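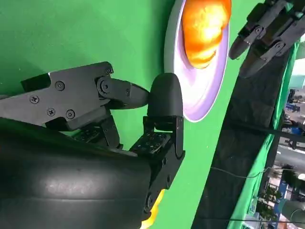 Round plate on the green cloth, with a bit of something yellow at the bottom.

Small pumpkins and plates: gallery

April is an odd month to be putting up a page of pumpkins, but the table decorations section has been half finished since the autumn and it seemed better to get it done. This page covers the plate and pumpkin settings only. The larger arrangements, the wreaths and the window boxes are on their own pages and can be reached from the menu.

The idea is a simple one. A small striped pumpkin goes on a plate with a raised rim, one to each place, and a bigger one of the same colouring goes straight on the cloth nearby. There are no flowers, no candles and no leaves. Anyone who has tried to pass a gravy boat across a table full of loose leaves will understand the appeal.

The cloth

All the settings on this page were tried on plain green. We looked at white, cream and a dark brown as well. White made the pale parts of the pumpkins look dirty, and on brown the whole table went gloomy after four in the afternoon. Green suits both the orange and the cream. A plain cloth with a smooth surface is best, as a heavy weave catches on the stalks and leaves bits behind. Ironing is up to you. Ours had a few ripples in it by the time everything had been set out and moved twice.

The plates

Any round plate will do if it has a rim. The rim matters more than the size, as small pumpkins are seldom flat underneath and will roll if they are given the chance. A glossy plate picks up the light and shows fingermarks, so keep a dry tea towel handy. Pale colours work better than strong ones. We had a box of Sanudel side plates to choose from and put the patterned ones back in the cupboard straight away. 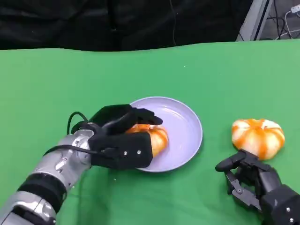 Small striped pumpkin on a lavender plate, with a larger one beside it on the cloth.

The pumpkins

Look for squat ones with clear ribs. Orange and white striped kinds are sold under several names and the labels are not always reliable, so go by eye. The stripes vary a good deal from one to the next. Some are nearly all cream with a thin line of orange in each dip, others are the reverse, and a mixed box will usually give you enough of each to match up pairs.

The grower at Flotby sells them loose from the yard on a Tuesday and by the tray the rest of the week. Policarpio has them too, a little dearer, but already cleaned. Whichever you buy, wipe them with a barely damp cloth and let them dry before they go anywhere near a plate. Throw out any with a soft patch, however small. They will keep for weeks in a cool room and much less time next to a radiator.

Size

A pumpkin for a place setting should leave a clear band of plate showing all the way round. If it covers the rim it is too big and belongs on the cloth. The larger ones can be set to one side of the plate, where they will not be in the way of a glass. Leave a hand's width between the two so that people can lift the plate away when the food arrives.

Afterwards

The pumpkins can be used again as long as they are sound. Plates should be washed before they are put back, even if they look clean.

This gallery now holds 143 pictures across all its pages. The next section to go up will be the Ukis bowls, followed by the gourds.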